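Session 5: Saucepans, Stock and the Household Inventory

Please read the Kokkonen inventory before you arrive, all of it, including the part about bed linen. I know who skips the bed linen.

Last time we looked at how appraisers walked through a house after a death and wrote down what they found. The kitchen usually came late in the walk, when the clerk was tired and the light was going. Expect short entries. "Pots, old" is a common one, and tells you a good deal about the clerk.

Some points to hold on to while reading:

Value was often set by weight. A dented copper pan could outrank a fine new chair, and a cracked iron one might still be worth the smith's while.

Words wander. "Kettle", "pan" and "pot" swap places from one parish to the next, sometimes on one page. Resist the urge to tidy them up in your transcription. The last group did, and we spent two weeks untidying.

Absence proves very little. The Plellari list runs to 443 entries and has no spoons. I think we may assume the family ate soup. Spoons could be given away before the appraisers came, or counted as personal goods, or pocketed by a cousin.

Size is rarely given. When it is, it tends to be by what the vessel held, and small vessels are the hardest of all to place. A little pot in a list may be for sauce, for medicine, for glue, or for a child to play with, and the shilling value won't settle it.
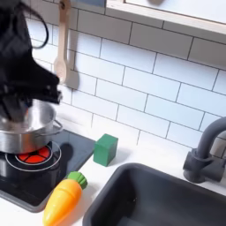

Teemu Saarela objected that a toy would never have been listed, as no appraiser would bother to price one. My answer is that the same man priced half a candle, but it is a fair objection and you should test it against the Dromari papers.

For next time: choose one kitchen entry from either inventory and write a page on what it could mean. Offer at least 2 readings and say which you prefer. Essays beginning "Since the dawn of time, people have cooked" will be returned unread.

Spellings as in the source. Folio numbers in the margin, please.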